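Right, people keep asking me whether the robots are coming for our chores yet so I'm doing a thread. Get a cuppa. 1/

Background for the new folks: I've spent most of June hanging around people who teach machines to pick things up off the floor, wipe benches, fold stuff. I came in as a cynic with a very messy flat and I'm leaving as a slightly more hopeful cynic with a very messy flat.

Short answer: some chores, sometimes, slowly. Long answer is the rest of this thread, sorry!

The hard bit isn't driving around the room. Vacuums sorted that ages ago (mine still eats phone chargers, but you know what I mean). The hard bit is hands. Picking up a squashy thing, then a slippery thing, then a thing that rolls away when you breathe on it.

So the way a lot of teams go about it now is a person does the chore with a gripper in each hand, over and over, and the machine learns from the recordings. You start to move like a very careful crab after an hour of it. My forearms were cooked.
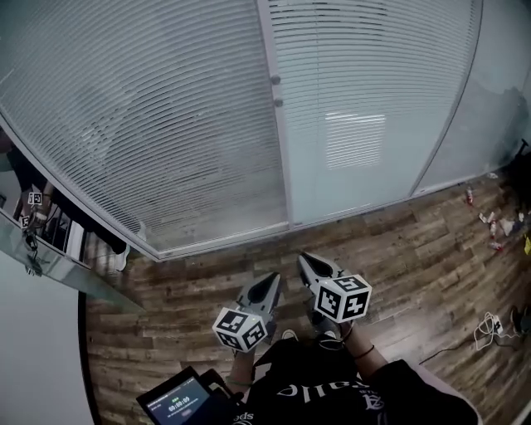 And the tidying is so much slower than you'd think. With your own fingers you'd scoop up three things at once and be off. With two pinchers you commit to one bottle, line it up, close, lift, and hope. I have new respect for every seagull that has ever stolen my chips.

Tineke Boersma, who runs the training side at Korier, told me their tidy-up task is at 1,451 demos and she'd still like heaps more. I asked what the success rate was. 70 per cent on stuff it's seen, and she pulled a face about the rest.

70 sounds great until you picture the other 30 on your kitchen floor – one of them is always going to be the full bottle of tomato sauce.

Shop floors are a different story. I saw the Camwood arm restocking a shelf and it was good! Boxes all the same shape, same lights, same spot every time. It did a bay in 90 minutes. A teenager with a podcast on would do it in a quarter of that, but the teenager would want a lunch break.

Cables are still a nightmare for everyone, by the way. I watched the Skallo demo have a go at coiling one and it took 7 tries to get hold of the end. I was cheering by the last one.

Would I buy one for home? Not this year. Ask me again when it can find the matching lid for a container, and I'll clear a spot next to the washing machine.

Verstraete visit is next, will add to this thread if they let me have a turn. Send me your worst chore in the replies, I'm going to ask them about every single one.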